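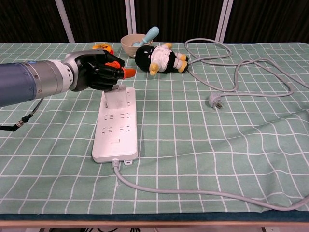 White power strip on the table, plug in the top socket.

About Kudham

Kudham makes hose fittings, tap timers and sprinkler heads for home gardens. Small outfit, one shed, 8 people on the floor. Started in February, the worst month to start anything to do with hoses -- everyone wants theirs yesterday.

What we make

Brass connectors, 12 mm and 18 mm. Soaker hose by the metre. The Hanrahan sprinkler, our oldest product and still the one most people ring up for. Comes with a spike base or a sled base, same head on both. Green or grey. We did a blue one for a while, it faded, we stopped.

The Rarnenano is the little dripper line for pots and balcony planters. Four drippers to a pack, push fit, no tools. If you have hard water soak them in vinegar now and then and they will come good.

Tap timers are sold under the Sonix name. Battery, one dial, one button. No app. People ask for an app every week and the answer is still no.

Who we are

Zhuoran Zheng runs the place. Came over from irrigation work on orchards, got sick of fittings that split after one frost and started turning his own. He still does most of the drawings and answers alot of the emails himself, so be patient over spring.

Everyone else does a bit of everything. Moulding in the morning, packing after lunch. Phones whenever they ring.

Where to buy

Garden centres, hardware stores, a few nurseries. Or direct from us. Flat rate shipping on anything under 4 kg, heavier rolls of hose go by freight and we'll quote you first. Trade accounts welcome, minimum order is 700 dollars, mixed cartons fine.

The range is 1082 part numbers at the moment, counting every colour and thread size. Full list in the catalogue. Ask and we'll post you one.

Spares

We keep washers, dials and spike bases for everything we've ever sold, including the blue ones. Washers are free, just send a stamped envelope and tell us wich model. Not sure of the model? It's moulded under the rim.

Visitors

Pickups at the roller door, mornings only. Please ring ahead -- the driveway is narrow and the truck takes up most of it.

Page updated 2021-06-07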